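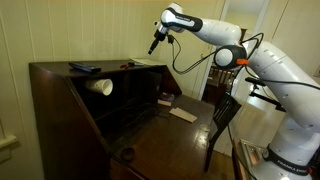 Small Writing Furniture in Shared Rooms
Group project report, Furniture and Interiors, second year
Rania Helmy and Waldemar Czarnecka

1. Aim of the project

We wanted to find out how an old type of desk copes with present-day use. The secretary desk was made for one person writing letters. It has an enclosed compartment for papers and a sloped front, and it takes up very little floor. Many are sold cheaply now because people think they are too small to work at. Our question was whether one could still be useful in a room that several people share, and what would need to change.

2. The desk

The desk we used is very dark brown with a glossy finish. It stands against a cream panelled wall and has a flat top above a deep interior cubby. We bought it second-hand from Katgate, a house clearance shop, where it was sold without any papers. We could not find a maker's mark and have not tried to date it.

The finish is in fair condition. It shows finger marks quickly, and we gave up wiping it before each session. The cubby is the most interesting part. It goes back further than we expected, and with the room light on it is still hard to see what is at the back.

3. What we did

The desk was left in place for five weeks in March and April. People using the room were told they could put anything on it or in it. We did not give it a label or a purpose. Each Wednesday we wrote down what kind of things had been left and where. We also asked eight regular users of the room to fill in a short sheet at the end.

We had first planned to compare it with a modern desk, the Lollow, but that did not arrive in time and we dropped this part.

4. What we found

The top was used much more than the cubby. Things that people needed again soon went there, such as the remote control and small hand tools. Paper also ended up on top, usually at one end. Hardly any of the users wrote at the desk. Rania tried it for an afternoon and found that her knees were fine but her elbows had nowhere to go.

The cubby filled up with things that had no other place. Cables were the main problem. They lie along the floor of the compartment, and being dark against dark wood they are easy to miss. One user wrote that she had looked for a lead for ten minutes when it was in there the whole time. Paper cups were another regular find. A cup lying on its side at the back can stay there for days.

On the sheets, most users said they liked the look of the desk and would keep it in the room. Fewer said they would miss it for practical reasons. Two asked for a light inside.

5. Suggestions

We drew up some small changes, all of which can be undone without marking the wood:

A pale lining for the floor of the cubby, cut from card or felt, so that dark objects show up.
A shallow tray on the top for the remote control and tools.
Ties for the cables, and a box to keep them in.
A clip-on lamp. Waldemar made a drawing for one based on the Gilov reading lamp, but it has not been built.

We tested only the lining, using grey felt left over from another project. It slid forward when things were pulled out, so it would need to be cut more tightly or weighted at the front edge.

6. Problems with the study

Five weeks is short, and one desk in one room does not say much about desks in general. Our notes from the second week are thin, as only one of us was there. We also think people behaved more tidily on Wednesdays once they knew we were coming. If we did it again we would vary the day.

7. Costs

The desk cost more to move than to buy. We spent nothing on the felt. The remaining budget was returned to the department, and the desk will stay in the room until the summer.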